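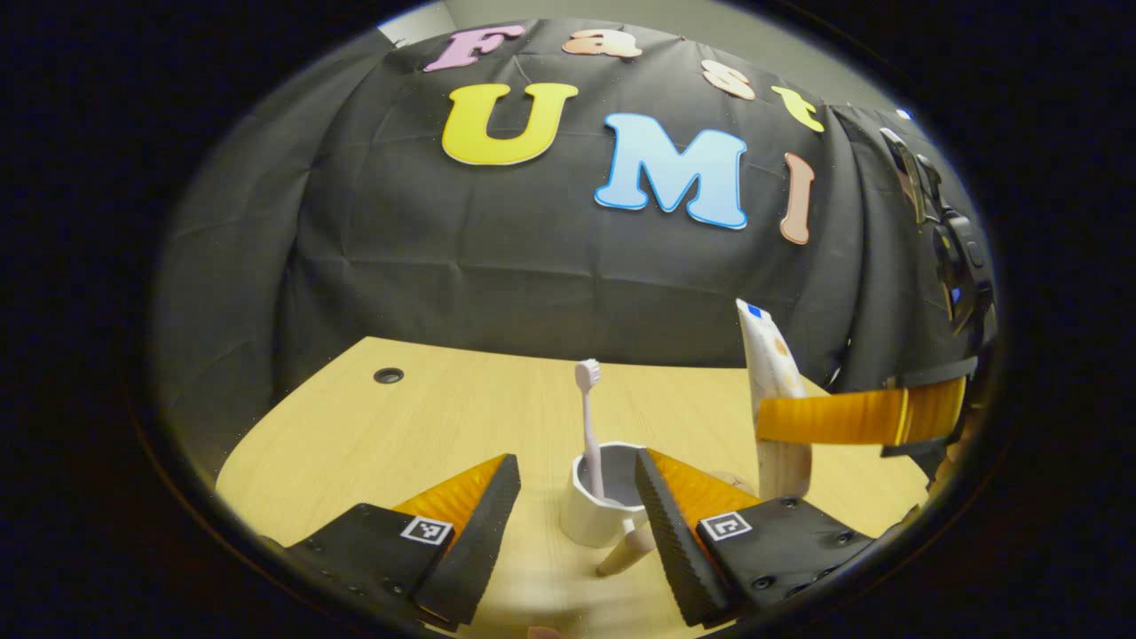
**Emeck members build hand-held grippers to teach a home-made arm**

Members of the Emeck shared workshop have finished a set of hand-held grippers and are using them to record household tasks for a robot arm that is still being built in the next room. The project is called Rollemeck. Its first public showing is planned for August.

The grippers have no motors in the fingers. A person holds one, opens and closes it by hand, and does an ordinary job with it, such as picking up a cup or lifting a toothbrush. A camera on the tool records what happens between the fingers. The recordings will be used to train the software that runs the arm.

"We wanted to start with the hands and leave the arm for later," said Mareike Reuter, who leads the build. "An arm is a lot of money to spend before you know what you want it to pick up."

Parts for the hand-held tools came to $1,390, paid from workshop dues and a sale of old machines in the spring. The arm has a separate budget, which members will vote on after the showing.

## Soft fingers, hard plates

Each finger has an orange ribbed pad that bends around whatever it closes on. The pads are fixed to black plates held together with small screws, and each plate has a square black-and-white marker on it. Software finds the markers in the video and works out how far apart the fingers are.

The pads took longer than anything else. The first batch was too stiff and pushed light objects away before it could hold them. A second batch was softer but split at the base after a few evenings of use. The material now in use comes from Stikis, a small supplier that sells casting supplies from a unit on the same road. Reuter said the third batch has held up so far, though one pad has been replaced after it was closed in a drawer.

Black ridged strips run along the gripping side of the fingers. The early version had smooth strips, and plastic tubes slid down through them. Members tried rubber tape, then sandpaper, which scratched things, and ended up cutting the ridges into the part itself.

Drawings for the plates have been revised 13 times. The current set is pinned up by the drill press, and anyone making a spare is asked to check the revision number first. Two plates made from an old drawing have screw holes in the wrong place and are being kept for practice.

## Recording at the table

Recording is done at a light wooden table with black cloth draped behind it. Foam letters reading "Fast UMI" are fixed to the cloth. The table has a cable hole near the back, and small objects have gone down it more than once during practice.

Some tasks use one gripper and some use two. The two-handed ones are harder to do well, Reuter said. People who are comfortable with one tool often bring the second in too quickly and knock over what the first is reaching for. New members practice without recording until they can move both at an even pace.

The objects are things people brought from home. A white cup with flat sides and a pink toothbrush are in regular use, along with a paper cup, a cork coaster and several tubes. The coaster is a problem object. It lies nearly flat on the table and the fingers have to come in low on both sides to get under the rim. Reuter said she expects to keep it in the set for that reason.

By last week the group had saved 813 recordings. Another 325 were thrown out. Most of those were lost to a loose camera mount that let the picture shift during a task, and the fault was not noticed until the files were checked the next day. The mount now has a second screw, and whoever starts a session is asked to push on it before recording begins.

Light has been the other difficulty. With the overhead lamps at full strength the markers shone and the software lost them at some angles. The group reprinted the markers on matte paper and turned off the lamp closest to the table. That fixed most of it. On bright afternoons the blind also has to be down.

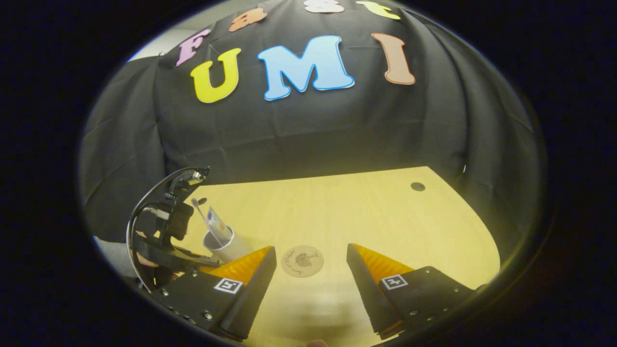
## Members share the work

Sessions are open to any member who has done the bench safety talk. No experience with robots is needed. Those taking part sign up on the sheet by the door for a half-hour slot, and slots can be shared by two people when a two-handed task is on the list.

Tasks are written on cards and drawn from a box. A typical card asks the person to pick up an object, move it to another part of the table and put it down upright. Others call for putting one thing into another. If an object is dropped, the person carries on and picks it up again, and the recording is kept. Reuter said the arm will drop things too and will need to have seen what to do next.

Igwe Joinery, which rents the unit behind Emeck, cut the blanks for the arm's base and has offered to make a second table. A second table would let two sessions run at once, but it would have to go where the bicycle stand is now, and members who use the stand have asked for a different spot to be found first. The matter is on the agenda for the next house meeting.

## Arm still to come

The arm itself is not ready. Its base and lower joint have been assembled, and the upper joint is waiting for a bearing that was delivered in the wrong size. The wrist will take the same finger parts as the hand-held tools, so that what the camera sees on the arm stays close to what it saw in a person's hand.

Training the software will be done on a computer a member has lent to the workshop. A short trial on part of the recordings has been run to make sure the files load and the finger opening is read correctly. No tests with the arm have been made.

For the August showing, the group plans to have the hand-held grippers out for visitors to try, with the same cups and tubes on the table. Whether the arm will move that day depends on the bearing. Reuter said she would sooner show it standing still than rush the wiring.

Plans for the fingers and plates will be put in the workshop's shared folder once the current revision has been checked by someone who did not draw it. Members who want to build their own should wait for that version. Finger pads can be cast on the workshop bench, but the room has to be booked and the fan must be running.

The sign-up sheet for next month's sessions is already on the door. Evening slots are mostly taken, and mornings are open.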